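4. Loading a Kitchen Scene and Placing the Arm

This section covers the first start of the Cusia simulation package with a kitchen scene. Installation of the package and the license file is covered in Section 3. Do not start Section 4 until the license check in 3.6 returns OK.

4.1 Before you begin

You will need:
The Cusia package, installed and licensed
The Dewan scene library, unpacked to a local drive
An arm model file from the Mumier model set
A user account with write access to the project folder

NOTE: The scene library must be on a local drive. Scenes opened from a network share will load, but textures may be replaced with flat gray and the physics cache will not be saved.

4.2 Opening the scene

1. Start Cusia. Wait for the status line at the bottom of the window to show Ready.
2. Select File, then New Project. Enter a project name without spaces.
3. In the Scene tab, select Kitchen from the Dewan list.
4. Leave Physics set to Paused. The scene must not be running when the arm is added.
5. Click Load. The first load builds the collision meshes and takes longer than later loads.
6. When loading is complete, check the Messages panel. Yellow entries can be ignored at this stage. Red entries must be cleared before you continue (see 4.6).

4.3 Adding the arm

1. In the Robot tab, click Add and select the arm model file.
2. Set the base position. The base must stand on the floor layer and must not overlap a cabinet, wall, or appliance. An overlap is shown as error 101.
3. Set the base heading so that the work area is in front of the arm.
4. Set the start pose to Raised. In this pose the gripper is held above counter height.
5. Click Apply, then Check Clearance.
6. If the clearance check reports a contact, move the base back in small steps and repeat step 5. Do not clear the contact by turning off collision for the link. The link will then pass through the counter during a run and the logged joint forces will be wrong.

CAUTION: Do not change the scale of the arm model. Link masses are not recalculated when the scale is changed, and the controller may become unstable.

4.4 Checking the view

Open the Preview window and select View 3. Compare the result with the view below. The arm should reach up from the lower left with the gripper over the left-hand counter, and the cooktop and range should be visible to the right of the arm.

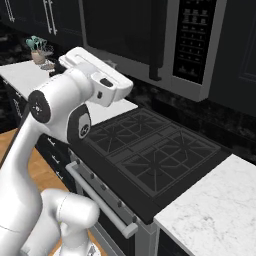
Gotby, December 2020

The position of the arm in your preview may differ slightly, depending on the base position entered in 4.3. Small differences have no effect on the steps that follow. Check these points:

The black burner grates have visible bars and do not appear as solid plates. If they are solid, the mesh detail setting is too low. Set it to Full and reload the scene.

The oven handle and the row of knobs stand clear of the front panel. These are separate parts in the scene tree and can be lost if the scene was unpacked with an older archive tool.

The marble backsplash and countertop show veining. A flat surface means that the texture path is wrong. Correct it under Settings, Paths.

The arm shows soft shading along its curves. If it appears flat white, turn on Shadows in the Preview window.

NOTE: Preview quality has no effect on physics. You may turn shadows off during long runs to reduce the load on the graphics card.

4.5 First motion test

The motion test moves each joint a short distance and returns it to the start pose. No object in the scene is touched.

1. Set Speed Limit to Low.
2. Set Physics to Running. The arm may settle slightly as gravity is applied.
3. Wait until the joint readout is steady.
4. In the Robot tab, click Motion Test, then Start.
5. Watch the Contact indicator. It must stay green for the whole test.
6. When the test ends, click Save Report. The report is written to the project folder as a text file.

To stop the test at any time, press Esc. The arm holds its current pose. Click Return to Start before running the test again.

CAUTION: Always set Physics to Paused before you edit the base position. Moving the base in a running scene applies the full displacement in one time step and can throw loose objects off the counters. If this happens, reload the scene. Undo does not restore object positions.

4.6 Messages

101 Base overlap. The arm base overlaps a fixed part of the scene. Change the base position and run Check Clearance again.

108 Start pose not reachable. A joint limit in the model file does not allow the selected pose. Check that the model file comes from the September release of the Mumier set or a later one.

200 Texture not found. The scene can be used, but camera output will not be correct. Check the texture path.

If a message is not listed, write down the number and the last line of the Messages panel and see Appendix B.

4.7 Saving the setup

1. Set Physics to Paused.
2. Select File, then Save Setup As.
3. Tick Include Robot and Include Views. Leave Include Cache unticked unless the project will stay on the same computer.
4. Click Save.

A saved setup can be opened directly from the start window. Continue with Section 5, Gripper Settings.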